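Pet Health Help > Cats > Behavior

Cat bites my ankles every evening – medical cause or habit?

Posted by fodel_cat_owner

Neutered male, 9 years old, indoor only. Since April he has been biting ankles between dinner and bedtime. Skin was broken twice. No hissing beforehand, ears flat, tail moving. He eats normally and uses the box. Diet is Pendon dry food, no recent change. Should I pay for blood work first or change the routine first?

3 replies

wundholm_tech
Blood work first. Sudden aggression in a cat that age is treated as medical until shown otherwise. Ask for a thyroid level (T4), a blood pressure reading and a dental check. Arthritis is often missed, so have the hips and elbows examined too. Clean any bite with soap and running water and see a doctor the same day if it punctured the skin. Cat bites on hands and feet get infected easily.

P. Arnardóttir
mine did this, got a second cat, stopped. might work for you

lowshelf
I would not add a second cat to this. If the tests are clean, run two play sessions of 10 minutes with a wand toy, the last one right before his evening meal. Do not use your feet or hands as the target.

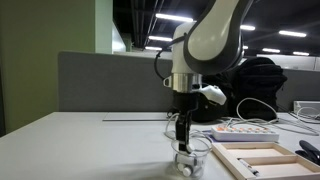 Keep a log for 3 weeks: time, room, who was walking past, what happened just before. Mine showed that nearly every bite followed a stray cat at the patio door. Film on the lower glass fixed most of it – the rest was boredom. Do not punish him. It raises arousal and the next bite is usually harder.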